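Navy fading in the wash, what am I doing wrong?

tharushi_u wrote:
Everything navy I own goes a sad grey by August. I wash at 20 and use Fillura liquid. Mum says vinegar, my sister says that's rubbish. Anyone?
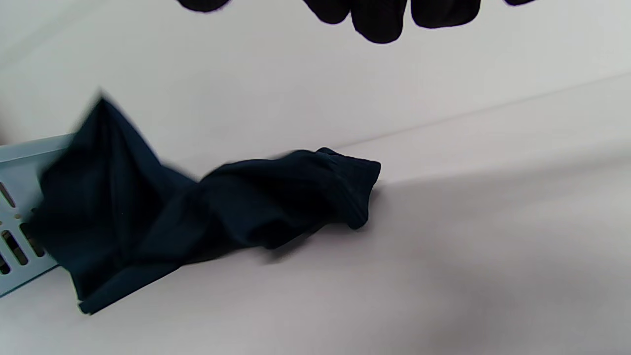

Laundry & Ironing

Re: Navy fading in the wash
sabinas wrote:
Inside out, every time, and stop tumble drying! I did that and my work trousers lasted ages. Vinegar just made my kitchen smell like a chippy.

rezk wrote:
Disagree about the vinegar, a splash in the rinse is fine. I'd blame the Fillura. Do tights go in with yours? Mine come out knotted round everything, so they get a wash to themselves now.
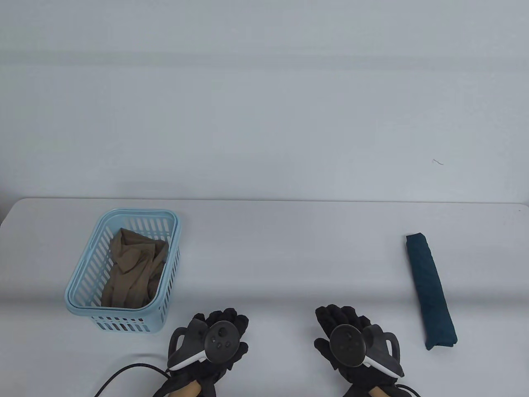 Posted by Anwara Matubbar, March 31, 2024

It's the spin, surely. 1,000 is too much for dark cotton, drop it right down. And tights by hand in the sink, Rezaul, you monster.

sabinas wrote:
Low spin and no dryer in my flat means damp trousers for three days, no thanks.

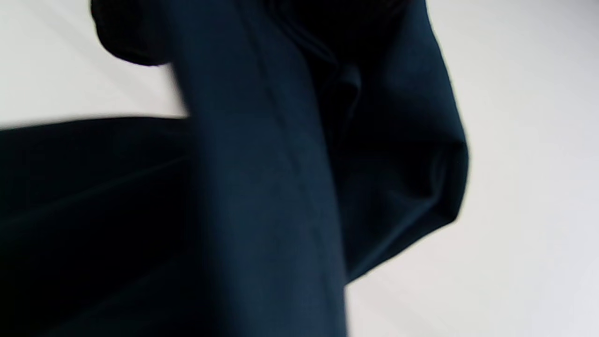

Page 2 of 18

tharushi_u wrote:
OK, turning things inside out and trying a slower spin first (sorry Mum). Has anyone used the Letano dye on a jumper that's already gone?

rezk wrote:
Yes, came out patchy. Still wear it in the garden.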